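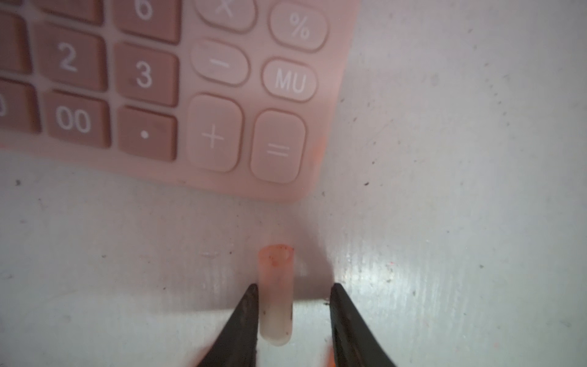 Minutes of the Vellbridge School Health Group
Held on 23 March 2023 in the meeting room of Vellbridge clinic

Present: Elmarie Hendricks (chair), Mamta Semwal, Tayla Partington, Ariel Agbayani (minutes)
Apologies: Carleen Doolan

1. Minutes of the February meeting
The minutes were read and accepted with one correction. Under item 4, the word "nurses" should be "school nurses".

2. Measles catch-up
Mamta reported that 2,365 children in the district have now two doses written in their record. The target stays at 3,000 before the summer vacation. She explained that the number is from the clinic register only, and that doses given by private doctors are coming later and on paper. Tayla asked if the schools can see which children are missing. Mamta answered that the schools receive a list by class, without medical details.

3. Consent forms
McAlister school returned 91 forms out of 100. The remaining families will receive a second letter. Elmarie has read the letter and finds it too long. It was agreed to make it one page, with the clinic telephone number at the top. Tayla will ask for the translations again, as the last ones had the old opening hours.

4. Refrigerator at the Planier site
The temperature was above the limit during one night in February. The vaccines were put apart and not used. Mamta has informed the supplier and waits for a written answer. Until then, Planier will collect its vaccines from Vellbridge on the morning of each session. The members discussed if a second thermometer is necessary. It was agreed to buy one.

5. Session at Platari school
The school asked to move the session from the gymnasium to the library, where the children can sit for 15 minutes after the injection. Agreed. Carleen had sent a note that she can bring the folding screens. Parents of the younger classes may stay with their child.

6. Other matters
Ariel asked that reports are sent to him before the meeting and not on the same day. The members agreed to try.

Actions
Elmarie: shorten the letter
Tayla: translations
Mamta: supplier's answer, thermometer
Carleen: screens for Platari

The date of the next meeting will be sent by e-mail.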